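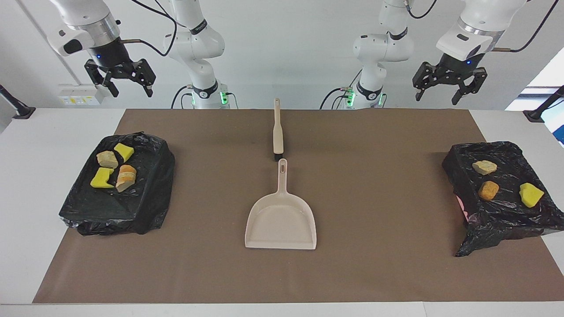
How often does a chimney flue need sweeping if you burn wood only on weekends? Once a year is enough for most weekend burners, provided the wood is dry and the fire is not left to smolder overnight.

Home | Stoves | Chimneys | Firewood | Contact

June 26, 2019
By the Oldale Stove Pages

Summer is the best time to sweep. The stove is cold, the roof is dry, and if you find a cracked liner you have until October to get it fixed. The steps below are for a straight, lined flue with a freestanding stove under it. If your flue has a bend sharper than 45 degrees, or if the stove is an insert pushed back into a fireplace, hire a sweep.

What you need

A flue brush the same size and shape as the liner. Measure the liner itself, at the top if you can get there safely. Stainless liners take a poly brush and clay tile takes wire. You also need enough rods to reach from the stove collar to the cap. Our flue is 17 feet and the Turcotte rods come in four-foot lengths, so we use five. Add a dust mask, goggles, a flashlight, an old sheet, masking tape and a metal bucket with a lid.

Sweeping from below

Let the stove stand unlit for two days. Shovel out the ash and put it in the metal bucket, outside, lid on. Ash can hold live coals much longer than people expect.

Take out the baffle. On the Cestel stoves it lifts up and slides forward. On the older Esel it is held by two pins that usually need penetrating oil the night before. Lay the baffle on newspaper and look at it for warping.

Close the windows in the room and switch off any exhaust fan. Tape the sheet over the stove opening and cut a slit just big enough for the rod.
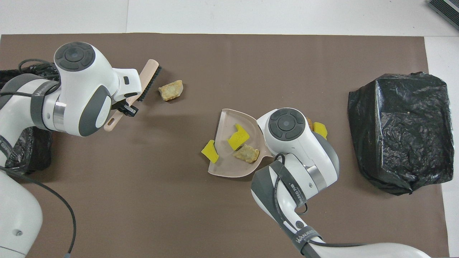

Push the brush up through the collar before you screw on the second rod. Work in short strokes, a foot or two at a time, and add rods as you go. Turn the rods clockwise only, or they will unscrew and leave the brush stuck in the flue. You will feel the brush go loose when it reaches the cap. Don't force it through, as a light cap can be knocked off from inside.

Bring the brush down the same way, then wait an hour for the dust to settle before you pull off the sheet.

Checking the result

Shine the flashlight up the flue. A thin gray or brown film is fine. Flaky black deposits mean another pass. A shiny black glaze will not come off with a brush, and the stove should stay unlit until a sweep has dealt with it. Burning glaze can take a flue up to 2,000 degrees Fahrenheit, which is enough to crack clay tile.

Clean the smoke shelf and the back of the firebox by hand. Put the baffle back and check that it sits flat. Look over the door rope while you are there and replace it if it has gone hard.

Write the date inside the cover of the stove manual, with a note of how much soot came down. If it is more than a quart or two from one season, check the wood before you blame the stove.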